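Lo que cambia cuando la pinza llega a la mesa de trabajo

Llevo 14 años en talleres de preparación de pedidos, los últimos como encargada de turno, y he visto entrar tres sistemas automáticos distintos. El más reciente, el de Merden, es el que más ha alterado la jornada de la gente. Escribo esto porque en las reuniones se habla mucho de rendimiento y muy poco de lo que hace una persona entre las seis de la mañana y las dos de la tarde.

Hasta junio, una preparadora recogía objetos sueltos, los revisaba y los metía en la caja del pedido. Ahora una parte del personal pasa el turno con una pinza en la mano, cogiendo y soltando cosas para que el brazo aprenda de esos movimientos. El trabajo se sigue haciendo sobre una mesa, con una caja y con los mismos artículos pequeños de siempre. La diferencia está en lo que se le pide a quien lo hace.

Wilfredo Espiritu, que lleva media vida embalando, me lo resumió en el vestuario: antes le pagaban por terminar y ahora le pagan por repetir. Hay días en que coge la misma pieza 68 veces. Tiene que hacerlo despacio y sin corregir el gesto a mitad de camino, y al final del turno le duele la muñeca de otra manera. La empresa tardó dos meses en poner pausas para esa tarea, y las puso porque las pidió la plantilla.

Lo difícil son los objetos. Un frasco con tapón de rosca se agarra bien, un cuentagotas de vidrio pide cuidado y un cuenco de silicona cede en cuanto se aprieta. Eso cualquiera de nosotros lo sabe con los dedos y no lo había tenido que explicar nunca. 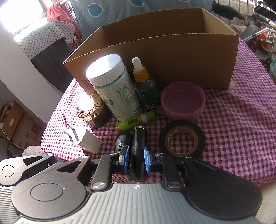

Quién se queda con lo aprendido

En Clerkholm, la nave donde trabajé antes, la dirección contó la automatización como un asunto de máquinas. Compró los brazos, redujo el turno de tarde y dejó a 25 personas pendientes de un traslado. En el taller actual se ha hecho algo mejor, aunque no lo suficiente. Quien maneja la pinza cobra un plus, pero el plus desaparece cuando acaba la campaña de grabación, y lo que esa persona ha enseñado se queda en el sistema.

Leidy Paucar grabó 1.053 secuencias en una campaña. Conoce los fallos del agarre mejor que el técnico que viene de fuera, y sin embargo en su nómina sigue figurando como auxiliar. Me parece un error y también un mal negocio. Cuando el brazo se atasca con un rollo de cinta, a quien llaman es a ella.

No pido que se paren las máquinas. Cargar cajas ocho horas destroza la espalda y no echo de menos esa parte. Pido que la categoría profesional recoja lo que ya se hace, que las pausas estén por escrito y que el plus se consolide al cabo de un año. También que se avise antes de cambiar una mesa de sitio o de tarea, cosa que hoy se sabe al llegar y mirar el tablón.

La próxima revisión del convenio se negocia después del verano. El borrador que nos han pasado dedica dos párrafos a la automatización, y en ninguno aparece la palabra salario.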